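Category: Household | Table linen | Stub-class, needs checking

Tablecloth

A tablecloth is a cloth laid over a table, either to protect the top or for looks, often both. Usually cotton, linen, polyester or a mix. Wipe-clean ones are coated, or plain plastic sheet. Cloths for formal meals traditionally white, though coloured and patterned ones are now far more common at home.

Sizes

Sold by length and width, or by diameter if round. Drop = how far the cloth hangs below the table edge. To get the size for a round table: diameter plus twice the drop. A table 134 cm across with a 20 cm drop therefore needs a cloth of 174 cm, which is close to a common shop size. Seats four without trouble. Longer drops get caught under knees and chair arms.

Square cloths on round tables are common too — the corners hang lower than the rest, and some people tie or pin them up.

Layering

Two cloths, one over the other. The lower one (undercloth, sometimes underlay) may be thick felt to deaden noise and protect the wood from heat, or just a second cloth in another colour left showing at the rim. The top one takes the spills and gets washed more often. Slippery fabrics move about on each other, so a felt or rubber-backed layer is sometimes put between. Clips and sewn-in weights are used outdoors.
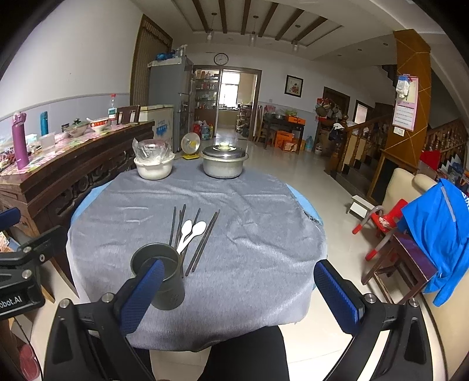
Edges are finished in several ways. Plain hem, mitred hem, scalloped, or frayed on purpose, where the outer threads are drawn out to leave a fringe. A fringe not stitched behind the last thread will carry on fraying in the wash. Lace borders were made separately and sewn on.

Regional use

In Norðdahl a heavy wool table covering was kept on between meals and a linen cloth put over it to eat. The wool one was rarely washed, mostly beaten outside in May. In Vistia the cloth comes off altogether for meals and goes back on afterwards, so it's treated more as furniture then linen. The Stallar weaving mill supplied both districts and its pattern book lists 70 border designs, mostly small variations on a stripe.

Velvet and plush

Pile fabrics look good on side tables, less practical for eating at. Crumbs sit in the pile. Marks show where it has been leant on.
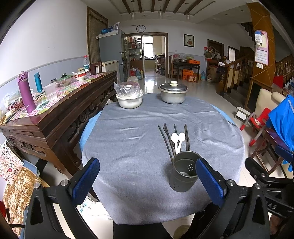
Washing depends on the fibre. Cotton and linen will stand a hot wash, polyester is better at a lower heat as creases can set. Wax: let it harden, scrape, then iron through paper. Red wine should be blotted, not rubbed. Velvet is usualy brushed or steamed from the back, never ironed flat on the pile. Store rolled if there's space — folds wear through first.

See also: Napkin, Place mat, Table runner, Nultance cloth

Last edited Thursday, May 30, 2024
4 comments | Share

Back to top | Contact the editors | Text may be reused with credit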